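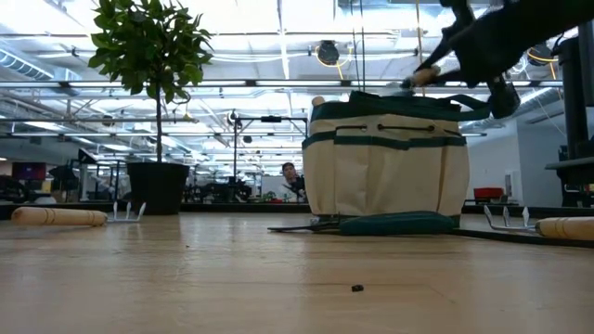 The canvas tool bag and some of the hand tools on the table.

Tool bags at the Prinville garden

The shared tool bags are back for the summer. Each one is cream canvas with green trim, with pockets down the front and carrying handles, and it holds enough hand tools for one person to weed and plant a bed. There are 4 bags in all. Three stay at Prinville and one goes to the Girusmont plots.

Please empty the bag onto a table before you start and again when you finish. Small tools get left in the beds every year, and in March we dug up three of them while turning the compost into the Deák Street rows. Wooden handles that have spent a winter in the soil usually have to be replaced.

Brush the dirt off the tines of the cultivators before they go back in. A stiff brush hangs on the inside of the shed door. If the metal is wet, wipe it with a rag and leave the tool out until it dries. Put the pronged end down in the bag with the handle up, so the next person can reach in without getting scratched.

The canvas can be sponged with cold water and a little dish soap. Do not put it in a washing machine. One of last year's bags went through a hot wash and the pockets shrank too much to use.

Bags can be borrowed for up to three days. Write your plot number on the sheet by the door when you take one and cross it off when you bring it back. Members of the Trornirby plots may borrow too, but should pick up from Prinville for now. Spare handles are in the bin under the potting bench.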